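Nerngate Finger Kit for Two-Arm Benches: Review After a Winter of Use

Reviewed by Anoma Roy
Posted 11th March

I look after a two-arm bench cell that does kitchen handling work, mostly stirring, scraping and putting utensils back where they came from. In December I replaced the fingers that came with the arms with the Nerngate finger kit. I have done most of the maintenance on the cell since then, so this review is mainly about fitting, checking and cleaning. I bought the kit at full price.

What you get

The box holds finger blocks for two grippers, a bag of 12 hex socket screws, a hex key and a folded instruction sheet. The sheet is thin. It shows the finger order and the screw positions and leaves out tightening torque, which I had to ask for by email. Nerngate answered the next day.

The screws are the best thing about the kit. They all take the same key, and the heads can be reached from above without taking the gripper off the wrist. On the old set I had to unplug the cable and pull the whole unit to get at one loose finger.

Fitting

Both arms took me 90 minutes, including a coffee break. The second arm went much faster than the first. Clean the mating faces before you start. I skipped this on the first arm and had to take a finger off again to get a crumb of dried dough out from under it.

After fitting, open the gripper all the way and look at it from the wrist camera. The pads should face each other squarely at the same height. If one sits low, back off both screws on that side, push the finger home and tighten them in turn, a little at a time.

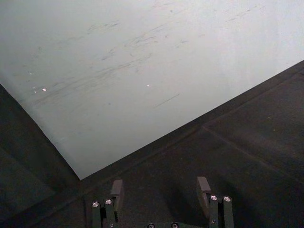 Wrist camera view with the gripper open and nothing between the pads.

I save a view like that after every service and compare it with the last one. Small changes in pad angle are easier to spot this way than by eye at the bench.

Grip on real tools

The usual trouble with kitchen tools is that the handles are smooth and a bit soft. A finger that holds a metal spoon well may let a silicone handle turn as soon as the head meets resistance. With the original fingers I was resetting the tool several times in a session. With the Nerngate blocks it has become an occasional job.

Where you grip matters as much as how hard. I teach the arm to take the handle from the side, with the rounded end left standing clear above the finger block, and I set the force at the lowest value that still holds through a stir. On my controller that is 5 on the grip scale. Going higher dented one handle and gave no better hold.

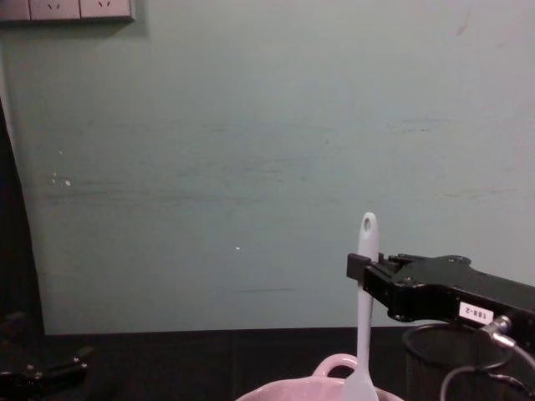
Cable routing is the part of the setup I would tell new owners to spend time on. The kit does nothing for it. No clips are supplied, and the finger blocks have nowhere to tie anything down. A cable that hangs freely can catch on whatever is standing near the arm, and with the black loops passing in front of the mesh container beside the bowl, you need to run the whole motion slowly and watch the slack. I do this every time the table layout changes. I also number my grippers, and the small 188-2 label on the housing saves me from mixing up service notes between units. Put the label on a side face where you can read it with the arm in its working position.

Upkeep

My schedule is simple:

Before each session: wipe the pads with a damp cloth, dry them, open and close the gripper empty.

Every 200 cycles: check all the screws with the key. I have found two loose since December, both on the same arm.

When the work is sticky: park the arm and wipe under the blocks as well. Soft mixtures creep up a handle further than you expect, and the gap behind the pad is hard to clean once they dry.

Keep the idle arm open and well to the side while the other one works in the bowl.

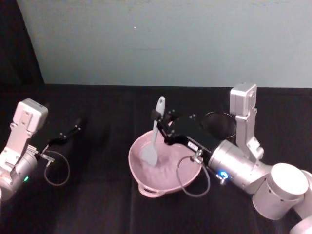

Compared with the Nullodent set

I tried the Nullodent fingers for two weeks before buying these. The pads are softer and they hold thin handles slightly better. But each finger uses two sizes of screw, and the pads are glued on, so a torn pad means a new finger. The Nerngate pads come off separately. For a cell that runs most days I prefer the one I can repair.

What I would change

A torque figure on the sheet. A couple of spare screws in the bag. A cable clip, even a cheap one — I ended up using Bandara clips from another job, and they fit the wrist without drilling.

Rating: four out of five. I have ordered a second kit for the spare grippers.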